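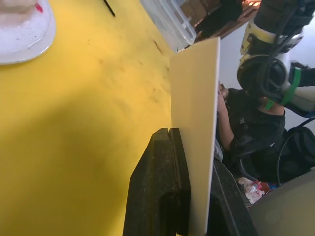
Stulley yellow work table, with its scuffs and smudges

I went back and forth for weeks before I ordered this table, so if you're doing the same, I sympathize. My old one was a folding thing from college that bowed in the middle, and I'd gotten so used to chasing beads across the floor that I thought that was just part of the hobby. Then a friend got the Stulley in yellow and I sat down at it for one evening and was completely sold (on the color as much as anything, I admit!).

It comes flat, in one very heavy box, with 16 bolts and a little wrench that you should put straight back in the box and forget about. Use your own. I had it standing in one evening with the radio on, and the only real trouble was the last leg, which didn't want to line up until I loosened the other three and started over on them. The instructions don't mention this. They do mention, twice, that you shouldn't stand on it.

Now, the top. I love it. The yellow is a proper cheerful yellow, a bit glossy, and on a gray January morning it does me a world of good. It's also easy to see things on, which matters more and more to me every year. Anything black shows up right away, and so does a pale piece of board, so I've stopped losing the parts I set down two minutes earlier.

But please don't buy it thinking it will stay perfect. Mine has brownish smudges that I've more or less made peace with, plus scuffs and small dark specks all over, and there's a reddish-brown streak that I notice every single time I sit down. I've tried dish soap and a soft cloth, and then I tried the Kikik cleaning paste my sister swears by, which took off some of the lighter marks and left the area a little duller than the rest. The finish wasn't perfectly even to begin with, so maybe I'm the only one who'd see it. If marks bother you, get a mat. I have the big Jisilham one, and I use it for cutting and gluing and then put it away again, because I didn't buy a yellow table to cover it up.

For size, I can have a plastic storage container and a dish of something open and still have room to work on card and board in front of me. It doesn't wobble, either. I lean on it hard when I'm trimming and it stays put. I did go around and tighten everything again after the first month, which took no time at all.

The price was 20 dollars more than the plain white version, and I'd pay it again. I also looked at the Ní Bhriain bench, a lovely piece of furniture, but it was far more than I wanted to spend on something I was going to get glue on.

Four stars from me. I'd have given it five with a tougher finish and a decent wrench. Delivery was on a Thursday, as promised, and the box was in good shape apart from one crushed corner.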